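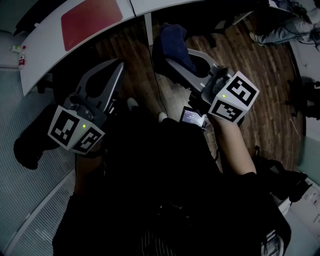 Two hand-held grippers over a plank floor, a navy blue cloth caught in the right one.

Unit 4: The Tournament Arc
Notes for Animation and Serial Storytelling, G. Bouvier

Read before class: chapter 10 of the course reader. Yes, all of it.

A tournament arc is what a sports or fighting series does when it has too many characters and one building to put them in. The bracket does the plotting. Viewers know who could meet whom, and they start worrying early, at no cost to the animation budget.

Our main case is Cama, the swimming series you either loved or gave up on during the second locker room speech. Its regional meet fills 10 episodes. The races themselves take up roughly 30 minutes of that. The rest is flashback, towels, and Hollier staring at lane four.

Terms you will need

Seeding: how the writers keep the rivals apart until the finale.
Sacrificial favorite: a champion built up for three episodes and beaten in one. See Bergeron, who gets a theme song and then a sprained shoulder.
Commentator: explains the rules to the crowd, who presumably bought tickets without knowing them.
Time stretch: a 200-meter race that outlasts the episode.

Watch for how Cater's semifinal is cut. We hear her breathing, then the crowd, then almost nothing for the last turn. Compare it with Hollier's heat, where everybody talks, including people underwater.

For discussion: does the final still work if you skip the bracket? Bring one page, typed. "It was hype" is a fine opening sentence, but I will need a second one.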